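Good practice for hand-held gripper folding — what are your house rules?

Radano Forum > Data Collection > Standards and practice

corura_kit
Posted 9:14 am

I'm writing up a one-page rule sheet for people recording laundry folding at home, and I'm so excited to finally have one! Draft so far: one garment per take, pads open at the start, no free hand on the cloth. Murdo Urquhart's old sheet ran to 44 rules and I want 3 that people will remember. What am I missing?
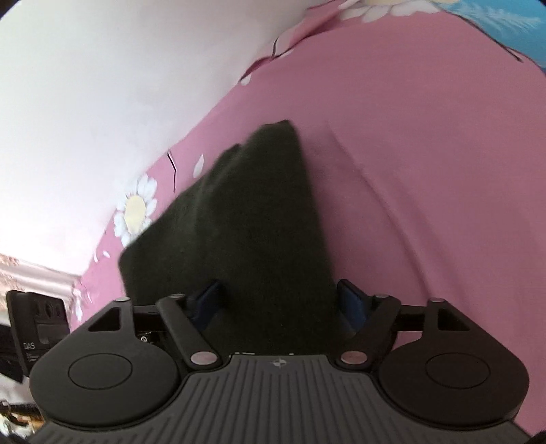
lundell92
Grip depth! My rule is to pinch a folded edge and lift slowly enough that both layers come up together. Fuzzy fabric is great for learning this. With the dark green cloth there you get a second layer peeking out behind the front one, and I'd want a rule saying whether that counts as a good grasp. I say yes, as long as the pads hold both.

baxter_bench
Disagree. If you can't tell from the view what the pads are holding, redo it. I review takes in the evening and threw out 83 last month for exactly that.

corura_kit
Ouch, 83! Okay, what about backgrounds? I was going to ask for plain sheets only. 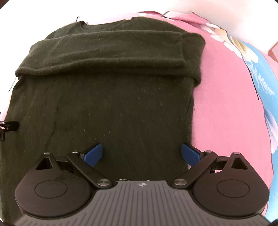 Dark knit tee on the pink floral cover, pads open above it.

lundell92
Please don't ban patterns — real beds have flowers on them! I'd rule on contrast between garment and bedding and leave the print alone.

baxter_bench
Fine with that one. I'd still add a speed rule. Fast swings smear everything behind the gripper, and a smeared take is no fun to label.
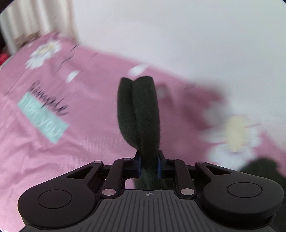
I'd put it as "move at the pace you'd carry a full cup." People get that right away, much better than a number.

corura_kit
Love the cup line, stealing it. So that's contrast, pace and grip depth on top of my three. Still arguing with myself over the two-layer thing — I'll post version 2 in May with both wordings and you can fight it out.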